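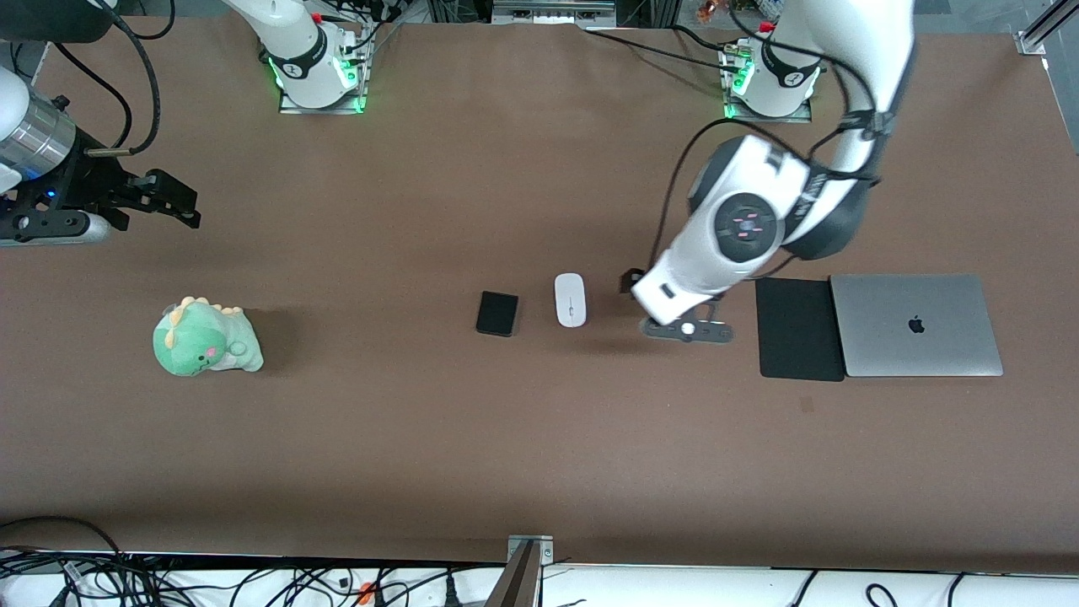

The Drosska is a hard wax oil for tables and worktops, sold in one size of can with a cloth pad taped under the lid. I bought it in September after the finish on our dining table had gone dull at the two ends where people sit. I have used it on three pieces now, and what follows is mostly about the table, with a few notes on the others. A big brown tabletop shows up a poor finish more than any other surface in a house. A hand lamp or a low window will pick out every lap mark, and even a few small things standing across the middle will leave their shadows on it. I wanted something that would stay flat in color and not shine back at me during dinner.

The can cost me $40 at Ellery, the hardware store I normally use. I have seen it for less online, but the shipping evens it out.

Prep

The label says to sand to 100 grit and stop. I went finer on the first test board, and the oil sat on top and stayed tacky until the next evening. On the second board I did as I was told and it soaked in properly. Wipe off the dust with a dry cloth. The sheet inside the lid warns against tack cloths, and I didn't try one.

Putting it on

Stir it for longer than you think you need to. The matting agent settles into a gray layer at the bottom, and if you leave it there the first half of the can comes out glossier than the second. Pour a small puddle, spread it with the pad along the grain, wait ten minutes, then take off everything that will come off. The pad that comes with it sheds. I threw mine out and used a piece of old bedsheet.

The smell is strong for the first hour and faint by the next morning. The table was dry to the touch in 9 hours with the windows open. I gave it a second, thinner coat and kept dishes off it for a week.

How it has held up

Water wipes off. Coffee left overnight made a pale ring that went away with a dab of fresh oil. Hot pans do mark it, so keep using trivets. Red wine I haven't tested on purpose, but Ngaio Tautahi used the same can on her kitchen counter and says a spill left overnight did stain.

The desk in the hall took one coat and still looks fine. The pine bench turned more yellow than I wanted, and I would use something else on pine.

Compared with Gokuvley

I used Gokuvley oil for years. It goes on easier and costs less, but it needs doing again every spring and it darkens dark wood further. Drosska is slower to put on and less forgiving if you miss a patch when wiping.

Four stars. I took one off for the pad and for the lid, which bent the first time I opened it and hasn't sealed well since.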